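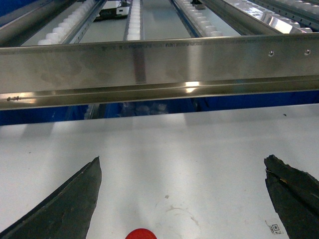
Bench top, red piece at bottom. December.

Closure leak work, Plernbridge jars with Closeo liners. Carried over from the previous book, pages at the back.

Purpose: find out why the jars from the last fill lose weight on the shelf when the same jars passed the vacuum test at the bench. Annapurna's view is that the liner takes a set after the first few days and the lid backs off. Mine is that the glass finish is uneven and the liner never seated properly. Both could be true. The vacuum test is short and only looks at a freshly closed jar, so it wouldn't pick up either one reliably.

Set-up. Jars nominal 1000 mL, filled with brine to the shoulder, headspace checked with the depth gauge. 3 liner types: the current foam, the foam with the polyethylene face, and the old pulp-backed stock that Chalerm found behind the label rolls. The pulp stock is not a candidate for production. It goes in as a reference for something we know leaks. Lids from a single carton so that the thread form is not another variable. The carton has no lot number on the outside; Jirayu is going back through the delivery dockets.

Closing torque by hand with the Kalitz torque wrench, zeroed before each liner type. The wrench reads low when it is cold. Left it on the shelf above the oven until it reached room temperature, then checked it against the dead weight and arm. Agreement was good across the lower half of the scale and I did not use the upper half.

Weighing. Analytical balance can't take a full jar, so the weighing is on the larger Bianchini. Its resolution is coarse for what we want, which means the early readings will be mostly noise. Around 2 weeks on the shelf should give a loss we can believe. Tare jar (sealed, solder-capped, same outside shape) is weighed before and after every batch to correct for air and drift. Wipe every jar with the lint-free cloth before it goes on the pan and let it stand. Fingerprints do show up at this level.

First readings. The tare jar came back within one division, acceptable. The foam and the faced foam can't be told apart yet. Pulp-backed jars are already lower than the rest, as expected, with a large spread between individual jars. One pulp jar had salt crystals under the lid skirt by mid-afternoon. Noted on the sheet and left in the set.

Removal torque, separate jars, opened the morning after closing. Foam had dropped well under the applied figure. Faced foam dropped less. I don't want to read much into this until we have the later openings. Removal torque on a wet thread is not the same measurement as on a dry one and a few of these had brine on the thread from filling. Lamduan has suggested filling through a long-necked funnel and drying the finish with a twist of paper before the lid goes on. Adopted from the next batch. The present batch stays as it is and gets marked "wet finish" in the margin.
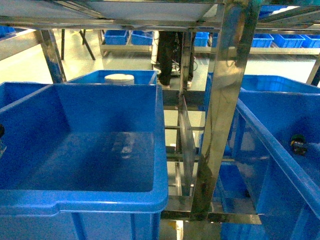 Glass finish. Inked the sealing surface with the stamp pad and pressed each jar onto plain paper on the surface plate. A good finish gives an unbroken ring. Most did. Several gave a ring with a faint stretch always in the same position relative to the mould seam, and 3 of those are from the group that lost the most weight last time. That is suggestive and no more, as I picked the jars by hand and knew which group they came from. Needs repeating blind. Cúc will relabel the jars with letters and hold the key.

Ink comes off with methylated spirits. Do not use acetone near the liners; the faced foam curls.

Temperature. The shelf by the roller door swings more than I had assumed. The logger trace shows a clear rise every time the door is open in the afternoon. Headspace pressure will follow it, and a jar that breathes in and out all day is a harder case than one kept steady. Moved the set to the inner shelf. The readings taken before the move are not to be averaged with those after.

Calculation. Loss to be reported as a rate per jar, fitted from the slope, first point dropped. Previous report used the difference between first and last weighing, which puts all the weight on two readings and one of them was taken straight after wiping. I have asked Jirayu to rework the older numbers from the raw sheets on the same basis before anyone compares them.

To do:
Ink rings repeated with Cúc's letters.
Second torque opening, dry finish only.
Cross-section of a used foam liner, with the thickness measured under the lid land and out at the free edge. If Annapurna is right about the set it should be plain at the land.
Ask Closeo for the compression set figure for the foam, and at what temperature it was measured.
Balance due for service. Chalerm has the form.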